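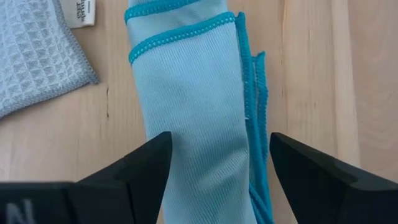

Week 5 handout: Closing the gripper on cloth

Notes by Mererid Beddoe, 2019-08-23. Read these before you touch the code in the lab folder, please!

Last time we did rigid blocks, and most of you had a planner that worked by the end of the afternoon. You knew the shape of the block, you knew where it was, you picked a grasp and the arm went there. Cloth takes away the first of those and makes the second one fuzzy. A towel has no single pose. You can say where one corner is, or where an edge runs, and that's what we'll plan with this week.

What the planner gets

The software stack is called Bowen (some of you have met it already in Gwenllian Yorath's course). It hands your code three things at every tick: the joint positions of both arms, the gripper openings, and the camera pictures. There is no cloth object in there. If you want a corner you have to find one yourself, and if you want to know whether you're holding something you have to work that out too.

I'd start with edges. A stitched border in a stronger color than the cloth it goes around is a gift, because a plain color threshold gets you most of the way. A gray towel with a gray hem is a much meaner problem, and you'll want texture for that. Bereket Wubshet has put a small edge finder in the tooling folder. It returns a list of edge pieces with a score from 0 to 100, and please don't treat that score as a probability. I did, in my first version, and spent a whole evening wondering why my planner was so sure of itself.

One more trap: a folded cloth shows you several edges stacked up close together, and they may all belong to the same piece of fabric. Grab the wrong layer and you get a pretty lift and a hopeless fold. So keep all the candidates in a list, and don't throw any away until you've looked from a second camera.

Lifting, and looking again

Once the fingers have closed, go up. Slowly! The lift is part of perception here. A cloth in a heap tells you very little, but let gravity pull on it and the thing opens out, so you can start to guess where the other corners are.
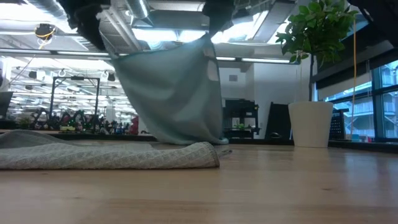 Cloth held up by its upper corner, lower edge on the table beside the folded gray towel.

Notice how much other stuff the side camera takes in. Windows, ceiling lights, a plant with lots of lovely busy edges. If you run the edge finder over all of that you'll get candidates out in the room, and the arm will happily try to go and fetch one. Mask to the table and the space just over it before you do anything else. The mask is one line in the config and I still see people skip it every year.

For control, the loop is plain: read, estimate, pick a small step, send it, repeat. Keep each step under 10 millimeters while you're near the table. The cap in Bowen is set higher than that, so it won't save you. Lâm Quan asked me last week why we don't plan the whole path up front, and the answer is that the cloth moves as you move it, so the back half of your plan is about a cloth you no longer have.

Two arms at once 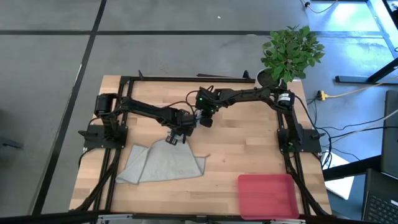
Things to do before the next session

1. Load the log called trurndale and play it back with the viewer. Stop wherever you think a grasp begins and write down which signal told you so.

2. Write a function that says whether two gripper paths come too close. Check the fingers and the wrists both – the wrists are bulkier and people forget them. Start with a keep-out distance you're comfortable with and shrink it later.

3. Give one arm priority. The other one waits until the way is clear. It's crude, and it will get you through the first fold. If you'd like something smarter, Eleri Probert's notes on shared timing are in the same folder.

4. Run your planner in the simulator 1000 times with the start pose jittered, and keep the seeds of the runs that failed. Bring 2 of those failures along, the strangest ones you've got, and we'll go through them on the big screen.

Code goes in the usual place. If the viewer won't start, it's nearly always the Python path, so try that before you write to me.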